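Section 5: Teaching the Huet to Handle Pillows and Soft Goods
Updated July 9, 2019
2,358 views 36 shares 5 comments

If you made it through Section 4, your Huet is powered up, it knows where the walls are, and you're probably itching to see it do some work. Good! Soft goods are where I start everybody, and I mean everybody, from the front desk to the night crew. I wrote this for the housekeeping staff at Gratow, so I'm assuming you know how to make up a guest room and have never touched a robot menu in your life.

One thing before the steps. The Huet doesn't take over a room. You still do the bathroom, the bed corners, and the final look-over. What it takes off your plate is the bending and picking up, and my back has opinions about how long that took to arrive.

1. Put the practice pillow on the carpet in front of the armchair, clear of the bed. Open Dukedel on your tablet, pick "Soft Goods," and tap "Ready." Both arms should come up and forward with the hands open.
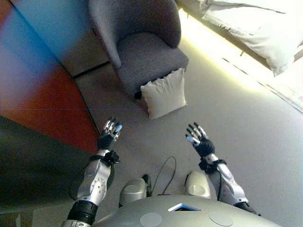
Do I need to stay in the room while it works?

For your first 26 pickups, stay in the room with the tablet in your hand. After that your shift lead can sign you off to work in the bathroom with the door open.

2. Tap "Find Item." Dukedel draws an outline over whatever it thinks you want picked up. If the outline is on the wrong thing, drag it over with your finger. I've had it pick a folded bath mat with total confidence, so do look before you tap!

3. Tap "Lift, Two Hands." Leave the grip on Soft for anything stuffed. Medium is for folded towels, and Firm is locked for our department (please don't ask me for the code, I don't have it either).

CAUTION: Keep your own hands out from between the arms any time the status bar is orange. If something slips, let it fall. A pillow on the floor costs us a clean pillowcase.

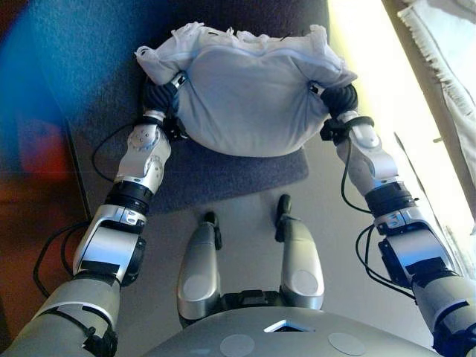
What happens to my room count if the robot is slower than I am?

Your count stays the same during training. Time spent teaching the Huet is logged under its own code, Clernico, and it doesn't come out of your room average. Put the code in when you start, because adding it afterward means paperwork for both of us.

4. Check the hold before you send the arms anywhere. Tap "Pause" and take a good look from the side. 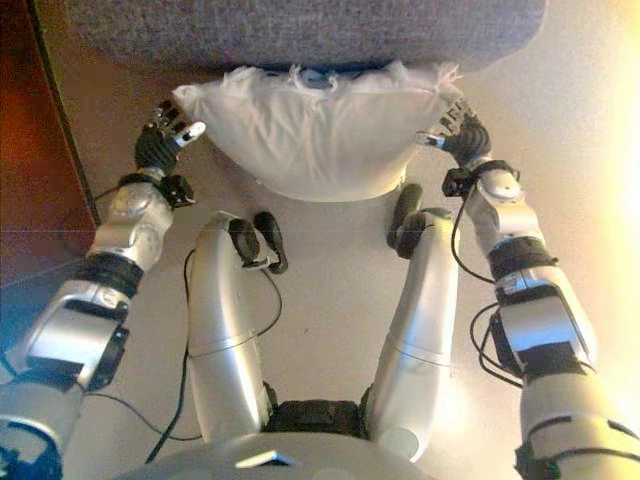

Checking the hold is the part of the job I think we're best at, and it's why I wanted housekeepers doing this training instead of an outside crew. We know fabric. Look for a hand on each side and creases where the cover bunches up, like on the white pillow against the gray seat edge. Creasing by itself is fine. If the cover is sliding around over the filling, tap "Release" and go back to step 2. Same if a hand has hold of the cover and none of the stuffing.

5. Watch your cables. If one is hanging in a loop near something it could snag on, pause and move the furniture, never the cable.

6. Switch to the wrist view for a closer look at the grip. It's the little hand icon at the bottom of the Dukedel screen. Expect mostly cloth, very close up and blurry in places. You want folds gathered in toward the hand. Fringe and loose trim deserve an extra second of your time, so tap "Release" if any of it looks wound around a finger.

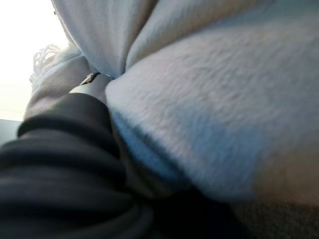

7. Tap "Place," then touch the spot on the tablet where you want the item to go. Wait for the status bar to turn green before you walk over.

8. Rate the pickup. Thumbs up or thumbs down is enough, but if you've got a minute, type a note. I read them at the end of every shift, including the rude ones, and the Soft setting got softer in June thanks to those notes.

NOTE: Pillowcases that have touched the floor go in the laundry, practice runs included. Strip the practice pillow before you park the Huet, then go on to Section 6 for charging.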